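大机の手入れと部屋の片付け

更新日 2021年3月29日

Somutaの作業室にある大机の天板を削り、油を塗り直しました。机を動かすついでに部屋の棚と引き出しも片付けたので、あわせて載せます。順番は作業した順です。材料や道具についての覚え書きを各項に一、二行ずつ付けました。

大机
長さ242センチ、奥行き117センチ。Tekbyの古い型で、今は作られていません。脚は外せますが、天板は一枚のままなので扉から出すときは縦にします。

搬入のときの傷
窓側の短い辺の角に、扉の枠にぶつけた跡があります。深いところは削っても取れないので残すことにしました。

輪じみ
湯のみと植木鉢の跡です。湯のみの跡は浅く、植木鉢の跡は受け皿を使っていなかった時期のもので、木の中まで色が入っていました。

机の上の物を箱に移す
紙類、布、工具、その他に分けました。その他の箱がいちばん早くいっぱいになりました。箱の横に鉛筆で中身を書いておくと、戻すときに開けずに済みます。

引き出し、右
糸、針、巻尺、切れなくなったはさみ。はさみは研ぎに出す分と処分する分に分けました。巻尺は目盛りの読めるものだけ戻しています。

引き出し、左
説明書と保証書。もう手元にない品物の分が半分以上ありました。Gesportの換気扇の説明書は今も使うので、袋に入れて扉の裏に下げました。

引き出しのすべり
底板の両脇にろうを塗りました。前に油を塗ったことがありますが、ほこりを吸って重くなります。ろうのほうが長持ちします。

脚を外す
ボルトは六角です。一本だけ固く、前の晩に潤滑剤を差しておきました。外したボルトは脚ごとに袋を分け、脚の内側に貼っておきます。

脚の裏のフェルト
潰れて硬くなっていたので全部替えました。古い糊はへらで起こしてから、アルコールを含ませた布で拭きます。

天板を拭く
薄めた石けん水で拭き、すぐに乾いた布で追います。水気が残ったまま紙やすりを当てると、目がすぐ詰まります。

荒削り
80番から始めました。木目に沿って動かし、端では力を抜きます。端で止めると、そこだけ低くなります。

中削り
120番。この段階で輪じみの浅いものはほぼ消えました。植木鉢の跡は薄くなりましたが、光の向きによってはまだわかります。

仕上げ削り
180番と240番。240番は手で行いました。機械で細かくしすぎると油が入りにくくなると教わり、ここで止めています。

粉を取る
掃除機で吸ってから、固く絞った布で拭き、一晩置きました。翌朝、毛羽が立っていたところだけ240番で軽くなでています。

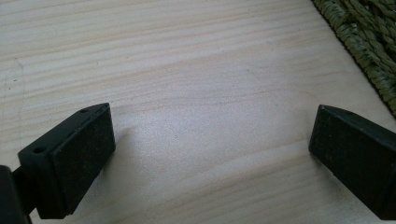

Grethe Hallgrímsson

天板の木肌
白っぽい木です。窓からの光で見ると手元の影がやわらかく出るので、作業のときは卓上灯を消していることが多くなりました。

油
Hjaltadóttirの無着色のものを使いました。色付きも試し塗りをしましたが、部屋が暗く感じられるのでやめました。試し塗りは必ず天板の裏側で行います。

塗り
布に取って薄く伸ばし、しばらく置いて余りを拭き取ります。全部で三回。二回目までは吸い込みが早く、三回目は拭き取る量のほうが多くなりました。

乾かす
一回ごとに丸一日空けました。窓を少し開け、床に新聞紙を敷いています。この間は隣の部屋の小机を使いました。

使った布の始末
油の付いた布は丸めて置かず、水に浸してから袋に入れて捨てます。自然に熱を持つことがあるためです。缶にもそう書いてあります。

小口
天板の切り口は油をよく吸います。表より一回多く塗るつもりで、先に小口から始めると色むらになりにくいようです。

裏面
裏にも一度だけ塗りました。表だけ塗ると、季節によって反りが出ることがあります。以前、別の棚板でそうなりました。

棚を空ける
机が使えない間に壁際の棚を片付けました。上の段から順に下ろし、棚板を拭いて、乾いてから戻しています。

棚の上の段
めったに使わない物。額縁、季節の飾り、予備の電球。電球は口金の大きさごとに箱を分けました。

棚の中の段
毎日使う物はここだけにしました。手を伸ばして届く高さで、奥の物が隠れないよう一列に並べます。前は二列で、奥の列に何があるのかわからなくなっていました。

棚の下の段
重い物と瓶。油の缶もここです。蓋を閉めた日を紙テープに書いて缶に貼っておきます。

かご
ひも類をまとめるかごは二度作り直して、今のは底を広くしています。持ち手に札を付けました。

床
机の下は長い間掃いていませんでした。脚の跡が四か所、床に丸く残っています。床のほうは今回は手を付けていません。

コードの引き直し
延長コードを机の下から壁沿いに移しました。足に引っかからなくなりましたが、机の中央までは少し長さが足りません。次に買い足します。

脚を戻す
フェルトを付けた脚を元の位置に戻し、ボルトを対角の順に締めました。一度に締め切らず、全部が入ってから増し締めします。

がたつき
廊下側の脚が少し浮きました。床の傾きのせいらしく、フェルトを一枚重ねて収まっています。ひと月ほどして油とフェルトがなじんだら見直すつもりです。

椅子
机と一緒に座面の裏も拭きました。ねじのゆるんでいた一脚は締め直し、背もたれのぐらつきはまだ残っています。接着し直すには一度ばらす必要があるので後に回しました。

窓辺
植木鉢は窓台に移し、受け皿を付けました。大机には戻しません。窓台は幅が狭いので、大きい鉢は床に下ろしています。

机の置き場所
以前は壁に寄せていましたが、長い辺の両側から使えるように壁から離しました。椅子を引いて後ろを通れる幅を先に測り、床に紙テープで印を付けてから動かしています。

日々の手入れ
乾いた布で拭くだけです。汚れが付いたときは固く絞った布を使い、そのあと乾拭きします。洗剤は油を落とすので使っていません。

熱い物
鍋ややかんを直接置かないこと。鍋敷きは棚の中の段、いちばん左にあります。湯のみも、長く置くときは何か敷いてください。

紙を広げるとき
塗ってから二週間ほどは、薄い紙を置いたままにすると油が移ることがあります。型紙を写す人は、間に厚紙を挟んでください。厚紙は棚の脇に立ててあります。

刃物を使うとき
切る作業は必ずカッターマットの上で行います。マットの端から刃が出やすいので、定規はマットの内側に収まる長さのものを選びます。長い布を裁つときは、マットを二枚つないで使います。

戻した物、戻さなかった物
工具と布は元の場所に戻しました。紙類は半分ほど処分しています。その他の箱はまだ開けたままで、廊下に置いてあります。自分の物が入っている人は三月のうちに引き取ってください。

残った油
缶の底に少しあります。次の塗り直しには足りませんが、小物なら塗れます。まな板や匙には使えるかどうか確かめていないので、使わないでください。

写真の並びについて
片付けの途中の分は順番が前後しているかもしれません。椅子の修理は、終わってからこのページに足します。

大机の寸法や油の品番を知りたい方は、作業室の入口の帳面に書き込んでください。見たときに返事を書いておきます。

一覧へ戻る
前の記事　棚板の反りを直す
次の記事　まだありません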